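トップ > つくる > ロボットアーム > 安全と運用ルール

当サイトでは利用状況の把握のためCookieを使用しています。閲覧を続けると同意したものとみなされます。［同意する］［設定を変更］

散らかったカウンターで腕を動かす前に決めておくルール

先月の記事で「そのうち書きます」と言ったままだった運用ルールの話、やっと書きます!キッチンまわりの物をつかむ課題をシミュレータで組んで、いずれ実機に持っていこうとしている人向けです。うちの小さなチーム(私とArwelさんとZainabさん)が実際に使っている手順なので、立派な規格書のつもりでは読まないでくださいね。

先に断っておくと、産業用ロボットならISO 10218、人と同じ空間で動かすならISO/TS 15066あたりが出発点になります。日本で実機を動かすなら労働安全衛生規則のほうも確認が必要です。この記事はその代わりにはなりません。規格を読んだうえで、じゃあ毎日の作業では何をするの?という部分の話です。

手順1 シミュレータでも実機のつもりで書く

最初に私がやらかしたのがこれ。画面の中だから、と速度も力も上限なしで動かしていたんです。腕が台にめり込んでも笑って済ませていたら、その設定ファイルがそのまま実機用のフォルダにコピーされていました(気づいたのはArwelさん。感謝しています)。それ以来、シミュレータの設定にも実機と同じ上限を書いて、外すときは理由をコメントに残すことにしています。

ファイル名にも用途を入れます。うちは置き場所にZikeckという社内ツールを使っていますが、共有フォルダで十分です。大事なのは「sim」と「real」が混ざらないこと!

手順2 物に区分をつける

台に置く物は、つかむ対象かどうかに関係なく全部リストにします。うちの区分はこうです。

・赤:刃物、ガラス、液体が入る物
・黄:転がる物、倒れやすい物
・緑:それ以外

包丁とワインの瓶は文句なしに赤、横に寝かせたキッチンペーパーのロールは黄、という具合です。やかんは中身が空の設定でも赤にしています。実機に移したとたん誰かが水を入れるかもしれないので。迷ったら重いほうの区分に入れてください。塩入れを黄にするか緑にするかで30分もめたことがありますが、ああいう議論は本当に時間の無駄でした……。

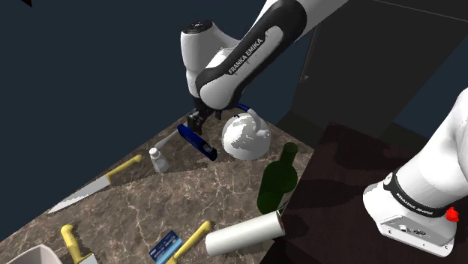 区分が決まったら、赤の物には立ち入り禁止の範囲をつけます。物の形ぴったりではなく、少し余裕を持たせた箱で囲むやり方です。見落としやすいのが、手先だけ避ければいいと思ってしまうこと。肘にあたる関節も、つかんだ物の端っこも、ちゃんと通り道に入っています。長い物を斜めに持ち上げたら、指は安全圏にいるのに先端が瓶をなぎ倒した、なんてことは普通に起こります。衝突判定には、つかんだ瞬間から持っている物の形も足してください。

刃物については、刃の向きもリストに書きます。実機では、人が立つ側に刃先を向けて置くのは禁止。シミュレータの初期配置をランダムにしている場合も、この条件だけは守らせておくと移行がぐっと楽になります。

手順3 止め方を先に確かめる

動かし方より止め方が先です。実機の非常停止ボタンは、手を伸ばせば届く位置に、腕の可動範囲の外から押せるように置く。腕の根元のそばにしか止める手段がないと、止めたいときに腕へ近づくことになってしまいます。それから、停止したあと物を落とすのか握ったままなのかも、軽くて割れない物で試しておくこと。

シミュレータにも停止の練習はあります。私たちは毎週木曜に、動作の途中で停止信号を送る試験を100回流しています。見るのは三つで、止まるまでの距離、持っている物の状態、再開したときの最初の動きです。三つめが意外と曲者で、再開した瞬間に元の軌道へ戻ろうとして速く動くことがあるんですよ。再開後は必ず低速から、と決めてからは落ち着いて見ていられるようになりました。

手順4 失敗の記録を捨てない

成功率だけ残して失敗を消す人、いますよね(昔の私です)。いまは全部残しています。今年の夏に回した1,269回の試行では、154回で何かしらの接触警告が出ていました。そのうち赤の物に触れたのが8回。数字だけ見ると少なく見えても、実機だったら一回で作業中止です。なので、赤への接触がある版は実機に上げません。成功率がどんなに良くても、です。

記録には、日時、設定ファイルの版、物の配置、警告が出た関節、担当者を書きます。自由記入欄も一つ作っておくと「ロールが端から落ちそう」みたいなメモが拾えて、あとで役に立ちます。

手順5 実機に移す日の決まりごと

・二人以上で作業する。一人は画面を見ず、腕だけを見る
・最初は台に何も置かずに動かす
・次に緑の物だけ、その次に黄まで
・赤は本物を使わず、樹脂の代用品から
・床にテープで線を引き、動作中は越えない
・予定になかった変更をしたら、空の台からやり直し

最後の項目は評判が悪いです。Zainabさんには毎回ため息をつかれます。でも、ちょっと台をずらしただけ、というときに限って座標がずれているので、ここは譲っていません。

チェック表のひな形は整理が終わったら載せます。次回は把持力の上限の決め方を書く予定です。

コメント(3件)

Solange Medeiros
色分け、うちの研究室でも使わせてもらいます。フォークはどの区分にしていますか?

 筆者
 先が尖っているので赤です!スプーンは緑にしています。

Binta Bashir
再開時に速く動く件、まったく同じ目に遭いました。うちは再開の前に現在位置で軌道を作り直すようにしたら収まりましたよ。

Ching-wen Cheung
手順3の試験、停止信号を送るタイミングは乱数ですか、それとも固定ですか。把持の直前が一番怖い気がしています。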